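# Fifty-Nine

By November the plates had won 557 rounds, and Benvinda Vieira had stopped bringing lunch to the lab because the sight of a fork made her tired.

The task was simple enough to fit on the whiteboard. Take a plate off the stack, put it in the rack, repeat until there was no stack. Her advisor, Esmaeil Kordestani, had written it up there himself in green marker two years ago, and under it, smaller, "warm-up." The word was still there. It could not be erased. At some point somebody had gone over it with the wrong kind of pen.

The method was called Javby. It didn't stand for anything. Kordestani had once told a reviewer that it did, and had spent a bad weekend trying to come up with the words. The idea behind it was that an arm learning from human demonstrations should be allowed to say when it didn't know what to do. Most policies never say this. They have the confidence of a man giving directions in a city he visited once. Javby kept a running score of its own doubt, and when the doubt got high enough it stopped, backed up a little, and looked again.

In practice it had turned out to be the most anxious dishwasher in the state.

"It's doing it again," Benvinda said.

Kordestani rolled his chair over without getting up. He could cross the whole lab that way and often did. The arm had come down over the stack, paused, risen a couple of inches, paused, come down, and risen again.

"It's thinking," he said.

"It's been thinking for three minutes."

"I was four years on my dissertation."

She wrote "hesitation, timeout" in the log. The log had a column for cause of failure, and for the first month she had filled it in with care: slipped rim, took two plates, missed slot. Lately the entries had grown shorter and more personal. Round 412 said "coward." Round 530 said only "why."

The baseline, which belonged to everybody and which you could download for nothing, did not hesitate. It grabbed whatever was there and drove it at the rack like a man parking a rental car. It also succeeded 59 percent of the time. Javby, with all its scruples, was at 48, and the gap of 11 points had begun to appear to Benvinda in other places. Eleven emails. Eleven dollars for a sandwich. The elevator in her building went to eleven.

"We could say it fails more thoughtfully," she said.

"We could say that at Voltero," said Kordestani. Voltero was the company that paid for the arm. It made warehouse equipment and sent a man twice a year to nod at things. "They like thoughtful. It's in their brochure."

He rolled back to his desk. She cleared the table, stacked the plates, and straightened the rack for the next round.
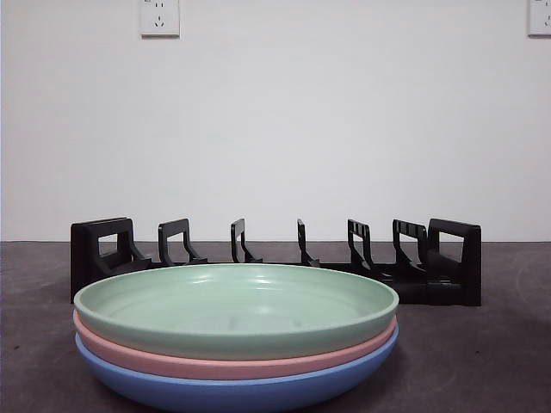 Then she sat down on the floor, where the carpet was better than it looked, and opened the doubt scores on her laptop. She had looked at them before, but always as an average, one dull number per round. Now she went through them moment by moment, since it was late and the alternative was going home to the elevator.

The doubt was low as the arm came in. It was low over the rack. It leaped at one place, every time, just as the fingers got near the rim, and it stayed high until the clock ran out.

"Esmaeil. When we recorded the demonstrations, who did the picking?"

"You did. And Arabzadeh, before he got the job."

"How did Arabzadeh pick up a plate?"

There was a silence from behind the monitors. Arabzadeh had been a brilliant student and a trial to live with. He had held pencils like a dagger.

"From the left," Kordestani said at last. "He did everything from the left."

"I pick from the right."

The chair came back across the floor, fast.

They watched the old recordings together until the cleaning crew turned off the hallway lights. Half the time the plate was taken by its right edge, firmly, by someone who wanted to finish. Half the time it was taken by its left, with a small flourish. Javby had studied both of its parents with great attention and had come to the only fair conclusion. It reached for the middle, found no rim there, and was filled with dread.

"The baseline saw the same data," Kordestani said.

"The baseline just picks one. It doesn't lose sleep."

So the doubt was real. It was even correct. The trouble was what they had taught the arm to do about it, namely, back up and look again, as though the plate might have changed its mind. Looking again was no use when there were two good answers. It needed to flip a coin and then be made to live with the result.

The coin took her nine lines of code, one of them a comment about Arabzadeh that she later removed. If doubt was high and a second look didn't bring it down, choose a side and don't ask again until the plate was off the stack. Kordestani wanted to call this "committed resolution under persistent ambiguity." Benvinda had named the variable "pants," as in big-girl, and pants it stayed through the next two hundred rounds.

The first of those was at ten past one in the morning. The arm came down over the stack and paused. It rose. It came down again, and she put her hand over her mouth. Then it went left, with the flourish, and lifted the top plate up and over and set it in a slot, a little crooked.

"Arabzadeh," said Kordestani, in the voice of a man seeing a ghost he hadn't much liked.

It took the second plate from the right. It took the third from the right as well, bumped the rack, and got it in on the second try.

The paper went to Zollbridge, a workshop that met in a hotel near an airport and accepted most things. Their final number was over 80 percent, and one reviewer asked whether the authors had considered having just one person do the demonstrations. Kordestani read this aloud twice, then rolled to the far end of the lab and stayed there for a while.

Benvinda wrote back that this was an interesting direction for future work. Then she picked up the green marker and went to see what was next on the whiteboard. It said "cups."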